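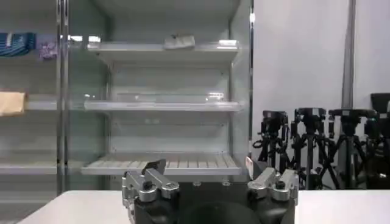
A morning at the Troltness baking open day

I've been buying Fehr flour for years (the blue sack, for anyone who bakes along with me) and had never once thought about where it comes from. Then Rafferty Park, who I met on a pastry course last August, sent me a message saying the Troltness bakery was opening its doors on 1st February and did I want the other ticket. Well, yes!

Troltness is at the far end of Surnuvham, past the boatyard, and the bus drops you right at the gate. You can smell butter from the stop. We got there far too early and stood stamping our feet until a very cheerful woman in a hairnet let us in and handed out hairnets for the rest of us. Rafferty's kept pinging off.

First up was the biscuit room. They make a big soft sugar biscuit there, the sort you'd use as a base for a fruit tart, and the dough gets an overnight rest before anyone rolls it. I've always been a half-an-hour-in-the-fridge person, so that was me told. The baker let us snap one of each, rested and unrested, and the rested one had a much cleaner edge and tasted more of vanilla -- same recipe, same tin, same oven.

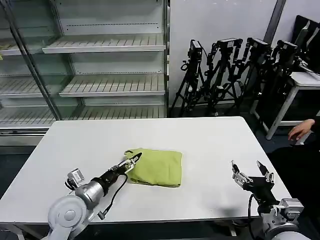 She also bakes them lower than I do. I'd been going in at 200 and pulling them out when the edges caught, and she just shook her head at me. Go down a bit, leave them longer, and take them out while the middles still look a touch underdone. They finish off on the hot tray.

Then came the bit I'd been waiting for, the cream cheese icing. Mine is always runny. I've tried more icing sugar, less icing sugar, chilling the bowl, swearing. Their way is to beat 200 g of soft butter on its own until it's properly pale, add the icing sugar, and only then fold in 400 g of cold cream cheese by hand, in spoonfuls, stopping the second it comes together. Drain the cheese first if there's any liquid in the tub. I asked if lemon juice was allowed and was told zest only, so I've written ZEST in capitals in my notebook and underlined it.

Rafferty wanted to know about the Fokov, a braided bun with plum jam and poppy seeds that they only sell from the shop at the front. They sold 638 of them on the last open day, according to the chalkboard by the till, and I can believe it. The dough is enriched with egg and a bit of soured cream, and the jam is cooked down until a spoon dragged through it leaves a clear line. Any looser and it leaks out and burns on the tray (I have scrubbed that tray, many times, at home). 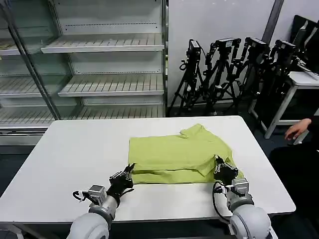
We had ours warm with a mug of tea, sitting on the wall outside because the café tables were full. I'd go easier on the poppy seeds myself. Rafferty thought they could have doubled them, and we argued about it all the way back to the bus.

A couple of practical things if you fancy going. Tickets are £2 and that includes the tasting plate but not the buns. The shop takes cards. Wear flat shoes, as there are a few steep steps down to the flour store, and bring a proper bag, because the paper ones went soggy in the drizzle and I lost an almond slice to a puddle. The next open day is in August and they're planning to do summer berry tarts.

I've got a batch of the sugar biscuit dough in the fridge as I type this, wrapped up and resting until tomorrow. I've only pinched a bit off the end twice.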